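Warkau Opens Its Maintenance Barn for an Afternoon
A look at the side of the golf course most players walk past

Warkau held its open afternoon in May, and the club had put out a sign at the road that said parking was behind the driving range. It was full by 1:30 p.m., so I left the car on the grass by the practice green.

I have played the course for years and had never been past the gate marked Grounds Staff. The tour started there. We were split into groups of ten or twelve and given a sheet with a map on it. My group had mostly members in it, plus a couple who had driven over from Mfaume, where the nine-hole course closed last fall and has not reopened.

The barn is older than the clubhouse. It was a dairy barn before the land was sold, and the drains still run down the middle of the floor. The greens mowers are kept along one side and the fairway units along the other. The head greenkeeper showed us how the reels are sharpened and let people feel the difference between a fresh edge and one that had done a week of work. Height on the greens gets checked with a gauge before every cut. In summer that means somebody is in the barn by 4 in the morning.

Next was the pump house, a short walk along the back of the fifth. Warkau replaced its irrigation system over two winters, with Plinus doing the trenching and the pipe. There are 400 sprinkler heads on the property now, each of which can be turned on or off separately. The old system ran in blocks, so the high side of a fairway and the wet hollow at the bottom got the same water. Anyone who remembers the seventh in July will know what that did. The controller is in a steel cabinet on the wall, and there is a paper chart taped inside the door for the days when the controller is down.

The pond that feeds the pumps was low. We were told it is normal for the time of year and that the well makes up the difference overnight.

We came back by way of the turf nursery, a strip of green behind the tenth tee where they grow sod for repairs. Two people asked if they could putt on it. They could not.

The last stop was the fitting room, upstairs over the pro shop. It is run by Broravus, the same company that rents the range bays, and it opened in the spring. There is a hitting mat, a net, and a screen that gives ball speed and launch angle. Visitors could hit 30 balls and take home a printout. My seven iron goes shorter than I have been telling people. A full fitting costs extra and has to be booked.
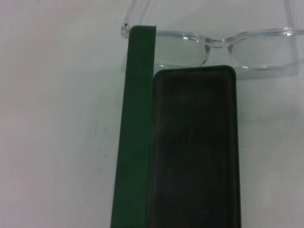 The fitting room is the part that not everyone was happy with. One member in our group said the money should have gone into the bunkers on the back nine first, especially the two on fourteen that hold water after any decent rain. Our guide answered that Broravus paid for the room itself and that the bunkers are on the list for the coming winter, with new drainage and new sand. The member asked whether that was in writing. It is, in the annual plan, and a copy was on the counter downstairs.

Coffee and sandwiches were served on the terrace afterward. The club was hoping for 500 people over the afternoon, but I left before there was a final count. The line for the barn was still out to the gate when I walked back to the car.

The grounds staff plan to do it again in the fall, when they aerate the greens, and people will be able to watch the machines working. Sign-up will be at the pro shop. If you go, wear shoes you can get muddy, as the path to the pump house is not paved. The turf nursery can be seen from the cart path at any time, but please stay off it.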